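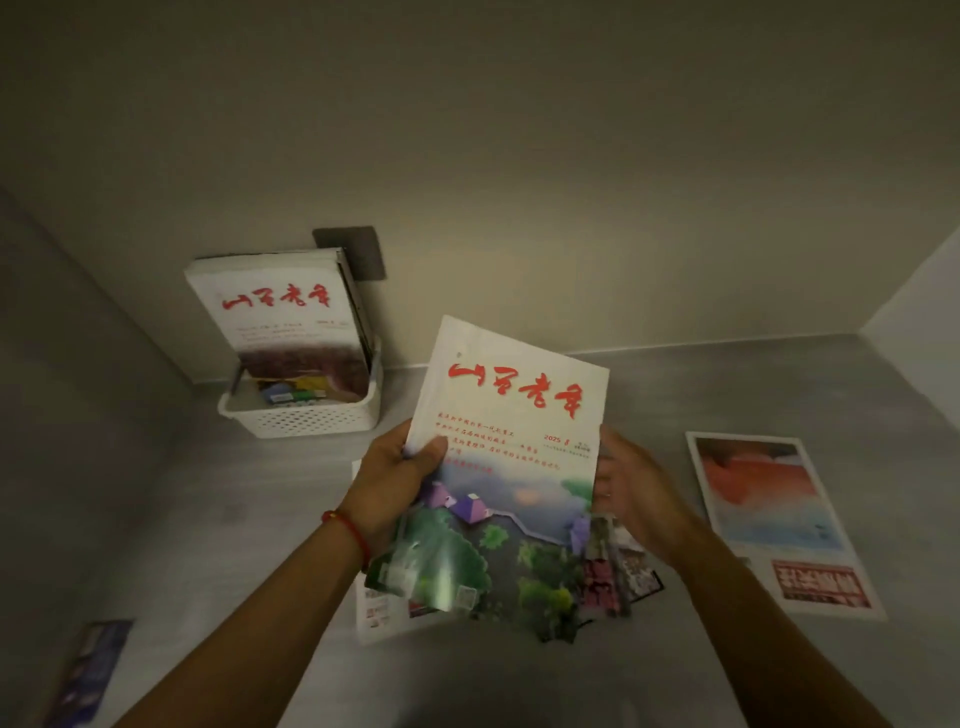
What is the hardest thing for a homemade sorting arm to pick up?

Paper, and magazines in particular. A block has the decency to stay the same shape between the moment you grab it and the moment you put it down. A magazine has opinions.

Our group (Vasiliki Kourkoulas, Oisín Moriarty, Rafail Papadakis) spent the spring term building a tabletop arm called Grallard in the shared workshop at Sindivbridge. The job we set it was modest: take a magazine off a flat surface and stand it upright in a plastic basket. Any person can do this while talking on the phone. We assumed that made it easy, and the assumption cost us most of February.

The first version

Grallard 1 had four joints, a plywood base and a parallel gripper with printed fingers. Rafail cut the base twice, the first one having been measured by all three of us. The gripper closed nicely on anything stiff. On a magazine it took a firm hold of the cover and left the remaining pages to find their own way. Out of 55 trials, 6 ended with a magazine standing in the basket, and two of those were facing the wall.

We then did what we should have done first and looked hard at how hands manage it. One hand takes the left edge with the thumb pressed on the front cover. The other stays open and only touches the right edge, more of a guide than a grip. Meanwhile the bottom of the magazine bends and curls however it likes. We had been treating that curl as an error to be removed. People just let it happen.

The second version

Grallard 2 has one finger that behaves like a thumb (wide, with a rubber pad) and a passive paddle on a second short arm. The paddle has no motor. It is a strip of acrylic on a hinge with a spring from a dead stapler, and it is the best part of the machine. Oisín would like it recorded that he was against it.

Software was less fun. The camera finds the cover by its outline, which works until light bounces off the glossy paper and the outline gets a hole in it. It also gets confused when one publication pokes out from under another. Moving the lamp fixed more of this than our code did. We kept the code anyway – it had taken three weeks.

Results

We logged 616 attempts with the second version. The success rate was much better on a single magazine lying alone, and still poor when a loose sheet or flyer was nearby, as the arm will happily deliver both or neither. Fanned-out stacks are beyond it. Vangelis Galanis, our supervisor, suggested we call this "a clearly defined operating range," and so we have.

Total run time without a reboot peaked at 1069 seconds. The cause of the reboots is a loose power connector that we have each fixed at least once.

What we would change

A wrist joint, before anything else. The arm lowers a magazine into the basket from directly above, where a person tips it back against whatever is already there. We would also bolt the basket down. Grallard has pushed it off the bench often enough that we now park a chair underneath.

The drawings and the wiring diagram are in the workshop binder, behind the laser cutter rules. The stapler is not coming back.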